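# About Brerora

Hi, I'm Kamonchanok Hemmin, and I look after other people's tables. Dining tables mostly, but also desks, kitchen benches, the odd sideboard and one very long counter from a noodle shop that took up the whole workshop for most of February. If it's timber, it's flat and somebody eats, draws or does their tax on it, I'm probably interested.

Brerora is a small business and I like it that way. I do the sanding and finishing myself, and I'm the one who answers the phone (if there's a long pause before I pick up, I'm taking my gloves off). I started out doing finishing work for a kitchen firm called Brasunetti, where I spent nine years spraying cupboard doors in every shade of white you can imagine and a few you can't. It was a good place to learn. I got fussy about dust there, and about edges, and I worked out that the bit of the job I looked forward to was the handful of natural timber tops that came through. Everything else got painted. Those got oiled, and I'd find excuses to walk past them at smoko.

So when I went out on my own, tabletops were the obvious choice. I named the business after the street my aunty lived on, for no better reason than I liked how it looked written on an envelope.

## What I do

Most people come to me with a table they already own. It's been in the family, or it came from a garage sale, or it was bought new and the kids have been at it with textas. I'll have a look, tell you what I reckon it needs and give you a price in writing. Sometimes what it needs is a good clean and a coat of oil, and I'll show you how to do that at home with a rag and a free Sunday. I'm happy to do that! I'd much prefer you came back in a few years than paid for a full strip you didn't need.

I also make new tops for old bases, which is a job I love. You've got a perfectly good set of legs and a top that's had it, and between us we find a piece of timber that suits. Blond timbers are what I get asked for most at the moment, and I'm not complaining. People say they're plain. I say stand at the end of one and look along it with the light coming across. 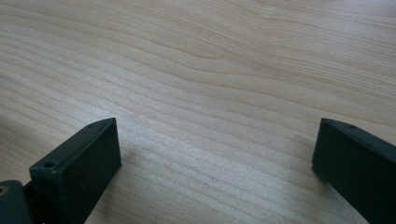 *Pale timber, low angle – look for the curve in the grain.*

A bit of wavy grain like that is what I get excited about, and I'll always ask where you want it before I cut anything. Some people like the lively part of a board right in the middle where the salad goes. Others want it down at their own end so they can stare at it over breakfast. I've had a couple disagree about it in my driveway for 40 minutes, and they were both right in my opinion.

## Finishes

I keep this simple. There are two finishes I use on tabletops, a hardwax oil and a water-based satin. The oil feels lovely under your hand and you can patch it yourself when someone leaves a mug on it. The satin is tougher and asks less of you, but if it gets badly scratched it'll need to come back to me. Neither one is bulletproof. Please use a trivet.

I don't do high gloss. I can, and I did plenty of it in the Brasunetti days, but I don't enjoy it and there are other people about who do it beautifully. Ring me and I'll pass on a name.

Colour is the other thing we'll talk about. Pale timber can go warmer with an oil on it, and some folks are surprised by that, so I do a sample on an offcut first and you take it home. Leave it on the bench for a few days. Look at it in the morning, and look at it again with the kitchen light on.

## The workshop

You'll find me at the back of the Saithong building on Besmont Lane, through the green roller door. Parking's easy if you come before lunch and a bit of a nightmare after school pick-up. Ring first if you're bringing a table, as I'll want to clear a space and I'll give you a hand getting it off the ute.

There's usually a wait of up to four weeks for a full refinish. New tops take longer, depending on what the timber yard has in, and I'd sooner wait for a nice board than make do with one I don't like. If you've got a big family lunch coming up, tell me early and I'll be straight with you about whether I can get it done.

Visitors are welcome to come in and run their hands over the samples – most people do, and that's what they're there for. Bring a photo of your room if you've got one, and the measurements of your table, including how thick the top is. Everyone forgets the thickness.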